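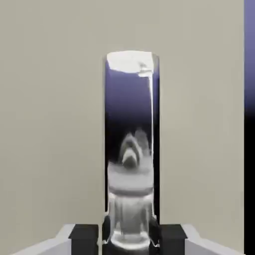 # The night run to Wirnden

The last trailer leaves the Fodby yard shortly before midnight. By then the office is down to one clerk and a radio, and most of the paperwork has been clipped to a board by the door. On a Friday there can be 17 consignments in a single trailer, bound for shops, garages and small factories that will never know they shared the space.

This is groupage, the part of road haulage that deals in pallets and half-loads. A firm sending a full lorry pays for the lorry. A firm sending two pallets of floor tiles pays for the floor they stand on, and somebody has to find other goods to fill the rest.

At Fodby that job falls to Bergeron, a broker with a small office above the tyre bay. It owns no vehicles. Its planners take bookings until four in the afternoon, then ring round the hauliers to see who is going where with room to spare. A lorry that has taken animal feed to the coast would otherwise come home with nothing in it, and its owner will often accept a low rate for the return leg.

The planning is done on a program called Rasto, which shows each trailer as a long rectangle with the pallets dropped in as blocks. It knows weights and heights. It does not know that the loading bay at Wirnden slopes, or that one customer there shuts for lunch and will not open the gate early. Those things are written on a sheet of card taped beside the screen.

Loading is done in reverse order of delivery, so the first drop goes in last. Heavy goods stay low and are spread over the axles. Anything marked as not for stacking takes up the full height of the trailer and is charged that way, a rule that causes more arguments than any other. Customers tend to find out about it when the invoice comes.

The run to Wirnden takes about 9 hours, with the driver's break and a change of trailer on the way. Trailers are swapped in a lay-by depot with one floodlight and a vending machine. The incoming driver checks the seal number, signs for it and goes back the way he came, which means he can sleep at home.

Claims are fewer than they were. Most of those that remain concern torn wrapping or a missing signature, and the planners now ask senders to photograph each pallet before collection. Some do. Others still send goods down on a broken pallet with a handwritten label, and the night shift rewraps them and adds a charge.

At Wirnden the doors are opened at first light and the pallets are split between smaller vans. The trailer is swept out, and the yard phones Bergeron to say how much room there is going back.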